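Poste de tri à deux bras Starnell : questions fréquentes sur l'arrêt du mois d'août

Cette page s'adresse aux équipes qui utilisent le poste de tri de fournitures de bureau. Elle est tenue à jour par Fengying Qian, responsable de l'intégration chez Drolteck. Les numéros de défaut cités sont ceux qui s'affichent sur le pupitre.

Que s'est-il passé en août ?

Pendant un cycle de tri, la pince du bras gauche s'est refermée alors que celle du bras droit se trouvait encore dans la zone commune. Les doigts se sont touchés. Le contrôleur a coupé les deux bras et affiché le défaut 1155. Personne n'a été blessé. Un doigt a été remplacé et le poste est resté à l'arrêt le temps de l'analyse.

Que signifie le défaut 1155 ?

Il indique un effort anormal au poignet, au-delà du seuil réglé. Le défaut ne dit pas ce que le bras a rencontré : un autre bras, la table ou un objet coincé donnent le même code. Il faut donc regarder avant d'acquitter.

Quelle était la cause ?

La zone commune était gérée par un verrou logiciel. Le bras qui entre prend le verrou, l'autre attend. Après la mise à jour du module Gromex, le verrou était libéré à l'ouverture de la pince, et non plus à la sortie de la zone. Quand un objet était relâché trop tôt, l'autre bras recevait l'autorisation d'entrer alors que la place n'était pas libre.

Pourquoi les essais n'ont-ils rien montré ?

La série de validation comptait 1000 cycles, tous réalisés avec des objets bien séparés. Dans ces conditions, les lâchers prématurés sont rares. Le défaut est apparu avec des stylos en tas, où la pince reprend souvent sa prise. En rejouant les journaux, nous avons trouvé 13 libérations anticipées du verrou – une seule avait conduit à un contact.

Qu'est-ce qui a été corrigé ?

Le verrou dépend maintenant de la position mesurée du bras. La vitesse dans la zone commune a été réduite de 30 %. Un lâcher non prévu met le cycle en pause et demande une confirmation au pupitre.

Puis-je passer la main pour ramasser un stylo tombé ?

Non, même si les bras semblent immobiles. Un bras en attente de verrou peut repartir sans signal. Appuyez sur l'arrêt d'urgence, attendez le voyant fixe, puis intervenez. La pause du cycle ne remplace pas l'arrêt d'urgence.

Quels objets posent encore problème ?

Les stylos et les feutres posés presque parallèles, serrés les uns contre les autres ou superposés. La caméra de poignet distingue mal les corps translucides quand ils recouvrent un stylo foncé. Les bouts très courts échappent aussi facilement aux doigts. En cas de doute, écartez les pièces à la main, poste arrêté, avant de relancer.

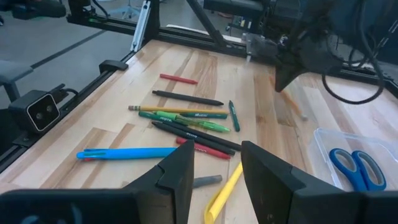 Que faire si le défaut revient ?

1. Appuyez sur l'arrêt d'urgence.
2. Notez l'heure et la position des deux bras.
3. Vérifiez les doigts des pinces et les câbles.
4. Enregistrez le journal depuis le pupitre, menu Maintenance.
5. Prévenez l'intégration et n'acquittez pas avant son accord.

Les autres postes sont-ils concernés ?

Seulement ceux qui ont deux bras et le module Gromex. Les postes à un bras n'utilisent pas le verrou. Sur le poste Long, la mise à jour n'avait pas été installée – elle est suspendue jusqu'à la fin des nouveaux essais, qui se font avec des objets en tas.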